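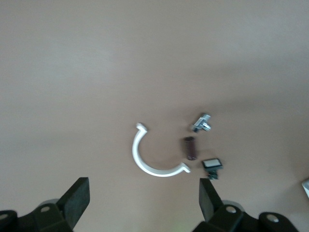

Your bisque is too low and it's drinking the water out of the glaze before the coat can settle, said the comment left overnight under the last entry, no name on it, and go look at the foot rings if you don't believe me.

Workshop > Notebooks > Glaze room > Crawling, satin white

Search this notebook Go

30th March

Went and looked at the foot rings. OK. They are soft. Scratched one with a nail and got powder. So the comment has a point, at least for the bottom shelf. Top shelf tiles from the same load ring properly when tapped and don't powder. Bottom of the Bickerstaff is running cool again, which we sort of knew and then forgot over the winter.

Doesn't explain the whole thing though. Some of the worst crawling for the Flarnach order was on bowls from the top shelf. Went through the seconds bin: bare patches mostly on the inside, where wall meets floor, and along any throwing ridge that didn't get sponged. Edges of the patches rolled up thick, like a lip. Classic too-thick plus shrinking too much while it dries. Could see hairline cracks in the raw coat last week and fired them anyway. Dumb. Cracks don't heal with this one, it's too stiff in the melt.

Plan for today, 13 tiles, all Istell stoneware, same bag, mixed from top and bottom shelf, marked T or B on the back in iron wash (pencil burned off last time, do NOT use pencil).

Bucket as found: thick, like yogurt. Weighed it in the marked cup, came out well over where the old card says. Card says 148 g to the line. Added water a bit at a time, stirred, weighed, stirred, weighed. Overshot once and had to wait for it to settle and pull some off the top. Ended at 148 after lunch. Then sieved through the 200 mesh, slow, lots of lumps that looked like undissolved clay. Somebody topped up this bucket dry. Please don't. Slake it first in a seperate tub.

Tiles done in groups:
- bucket as corrected, quick dip
- bucket as corrected, long dip
- small batch with half the ball clay calcined, quick dip
- same, long dip
- small batch with Zostari frit swapped in for part of the feldspar, quick dip only, ran out

Leftover tiles got the corrected glaze over bisque wiped with a damp sponge, and one left deliberately dusty. Dust from the shelf by the door, plenty of it.

Raw coat after drying: calcined ones look great, no cracks even on the long dip, but powdery, comes off on your thumb. Needs a drop of gum if we go that way. Corrected bucket quick dip, fine. Corrected bucket long dip, cracks on the B tiles, hardly any on the T tiles. That fits the comment. Frit one dried fast and a bit patchy, didn't love the feel of it, no cracks.

Dusty tile already lifting at one corner before it's even been near the kiln.

All on the middle shelf of the Bickerstaff, usual glaze schedule. Cone packs at top, middle and bottom this time, 3 of them, so we finally have somthing on paper about the cold floor instead of arguing. If the bottom is as cold as I think, slow down the end of the bisque and soak it. Was told the lower element was changed in May. Can't find that in the kiln log. Whoever did it write it in, please.

Also: the card on the wall has the old recipe with the zinc. We took the zinc out. New card needed. I'll do it when I've seen the tiles, no sense writing it twice.

Flarnach bowls: holding the glazing until the tiles are out. The bisqued ones on the rack are bottom shelf, as far as I can tell from the way they're stacked. Might rebisque the lot. Costs a firing but cheaper than another bin of seconds. Emailed them that it'll be late, no answer yet.

To do next
rebisque decision
gum, we're out, check the back cupboard first
wash the sieve properly, I only rinsed it
tap test every bisque piece as it's unloaded, anything dull goes to one side

Kiln on at half past four. Spy plugs in. Don't open it before lunch tomorrow, even if it says it's cool.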